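Chapter 6
Wrapping, Bundling and Basketing

By now you've met the big materials of the packing trade: board, crate, pallet and tape. You may be wondering why a whole chapter goes to a roll of clear film and a basket. Well, get ready, because this is the chapter students tell us they use the most, at work and at home! Film is light and cheap, and it clings to itself without any glue. Once your hands know how it behaves, you'll see chances to use it everywhere.

By the end of the chapter you should be able to choose a film for a given load, check a roll before you start it, set up a wrapping station from scratch, and pack a mesh basket so that it carries well and empties quickly. There are two practical tasks. The second one needs a partner, so find one early.

6.1 Meet the roll

Every roll of wrap has two parts, the film and the core. The film gets all the attention, but please learn to love the core. It's the tube the film is wound on, usually cardboard, and it decides how smoothly the roll turns. A crushed core wobbles, and a wobbling roll lays down film that is tight on one side and baggy on the other. Before you use any roll, look in through the end. The opening should be round and clean, and the film should sit around it in an even ring.

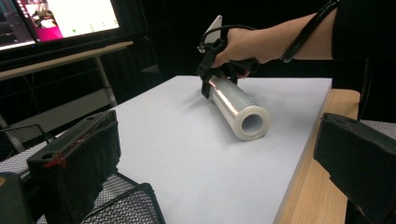 Figure 6.1 A roll of clear plastic wrap held over a white work surface. Note the round opening of the grey core at the near end.

Next, check the film itself. Tilt the roll under a lamp and watch the shine. On a well-wound roll the highlight runs along the length in a fairly clean band. Ripples or dull patches can mean trapped air, dust or a knock in storage. None of these will ruin a job, but you'll want to peel off the first few turns and start on fresh film.

Store rolls on end, out of the sun, with the loose edge folded back on itself to make a tab. The tab takes a moment to make and saves a lot of scratching about with a fingernail later. At the Zistside depot, where many of the exercises in this book were first tried out, a roll without a tab goes back to whoever put it away.

6.2 The station

A good station is plain. You want a flat, smooth surface in a pale colour, so that clear film and small parts show up, and you want enough elbow room to turn a roll end over end. A separate board laid on the bench works beautifully, as it can be lifted off, wiped and put back. Keep the cutter on the side of your writing hand and the basket on the other side.

Ternis and Aerts, the two workshops we follow in our case studies, lay out their stations quite differently. Ternis works standing and Aerts works sitting down. Try both before you settle on one. Your back will have an opinion!

6.3 Choosing and loading a basket

Mesh baskets are wonderful things. They weigh next to nothing, dust falls straight through them, and you can tell what's inside without tipping it all out. Their weak spot is the mesh, which can sag or snag if the load has sharp corners. Let the frame do the work, and set heavy items close to the rods. It helps to study a basket before anything goes in, and the one on the left of the board in Figure 6.2 is a good model: thin black rods outline the box, grey mesh fills the gaps between them, and the back panel slants. With a shape like that, stand tall items against the back and keep short ones forward.
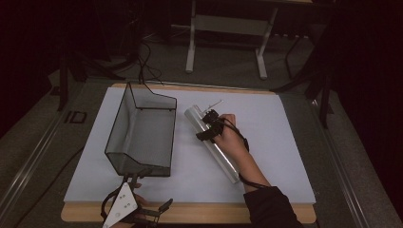

Figure 6.2 Basket and cylinder on the work board.

Long, round items call for a different habit from boxes. They roll, they slide, and they always seem to head for the edge of the bench. Lay them at a slant across the board and keep a hand on them, with the fingers curled over the top, as the right hand is doing with the clear cylinder. From there you can lift or turn the item without chasing it. Practise with an empty tube until the grip feels natural.

Task 6A

Take one roll and one basket. Check the core, check the film, make a tab and place the roll in the basket so that it can't shift. Then carry the basket the length of the room at a normal walk. If anything moved, unpack and try again. Write down what you changed each time, as you'll need your notes for the Cledia project in the next chapter.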